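The Stripes Are Down! Floors at Plustden

If you have been up to the second floor of our Bonircombe building since June, you have already walked on it. For everyone else, welcome to the carpet page! We went through seven sample books before settling on this one, and I carried the winning swatch in my bag for so long that one corner went fuzzy.

The pattern is called Niltenero, and it comes in big square tiles. On the swatch it looked like a plain, quiet gray. You really do have to see a whole floor of it to get the idea, because the fine lines start to play with each other as you walk and the squares drift in and out depending on where you stand. I love it. I loved it on the first morning and I still love it now, which I can't say for the paint in the stairwell.

A little background for the flooring fans (I know you're out there, I get your emails). The old carpet was a brown loop pile that had been down since before any of us worked here, and it had worn to a shine in front of the copier. Under it we found two older layers of glue, each with its own opinion about coming up. The long hallway alone is 92 feet, and scraping it was a job and a half. The crew kept the radio on the whole time and were lovely about all of us tiptoeing past with our coffee.

Up close is where the lines show up best.
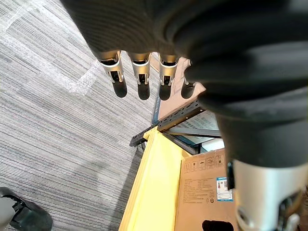
Fine stripes in gray, white and a faint blue, with the pale outline of one of the big squares toward the upper left.

The blue is the part people miss! From the doorway the floor reads as gray, full stop, and then you look down at your shoes and find it tucked in between the lighter lines. It changes with the light, too. Near the windows it goes bright and almost silvery, and where a shadow falls the stripes look broader and darker, like a different carpet altogether. I have stopped more than one visitor in the hall to point this out.

We argued for a while over which way the lines should run. I wanted them straight down the hallway, others wanted them across to make it feel wider, and we laid out loose tiles both ways and left them for a week so people could vote with their feet. Down the hallway won by two votes - a landslide, by our standards.

The Bach room got the same tiles (all our meeting rooms have composer names, and that one has the squeaky door). It used to be the room you avoided on a phone call, with every chair leg screeching, and now you can slide a chair back without the whole table looking up. The door still squeaks. It's on the list.

Spare tiles are stacked in the supply closet behind the folding chairs, so if you spill something truly terrible, come and find one of us before you start scrubbing. Next up on this page: the kitchen floor, as soon as we can agree on a color.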